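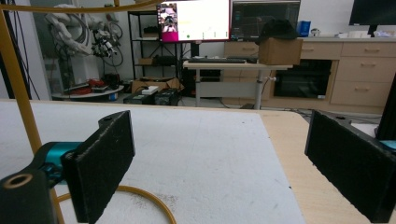 *Reading time: 1 min (204 words)*

**Household chore automation** is the use of general-purpose robots for jobs such as folding laundry, loading dishes and clearing tables. As of April 7, 2022, no machine does this work in ordinary homes without a person close by, despite frequent claims to the contrary.

## Current state

Most published results come from lab rooms fitted out with a counter, a few drawers and sometimes an oven. Two-finger grippers with padded tips are common. They hold boxes and bottles fairly well. Cables, cloth and thin sheets remain hard, as they change shape when touched and tend to slide under the fingers.

Unura reported 348 successful pickups in a trial of 495, all on one table with objects chosen by the company. Prasero's shelf-stocking unit, tested at a shop floor in Drinitz, was withdrawn after 8 weeks. The firm called the trial a success and has not released its error log.

## Criticism

Demonstration videos are often sped up, and failed attempts are rarely shown. The Pascu benchmark counts a task as done even when an operator steps in once, a rule that flatters slow systems. Cost per chore is seldom given.

## See also

- Dishwasher
- Industrial robot
- Remote operation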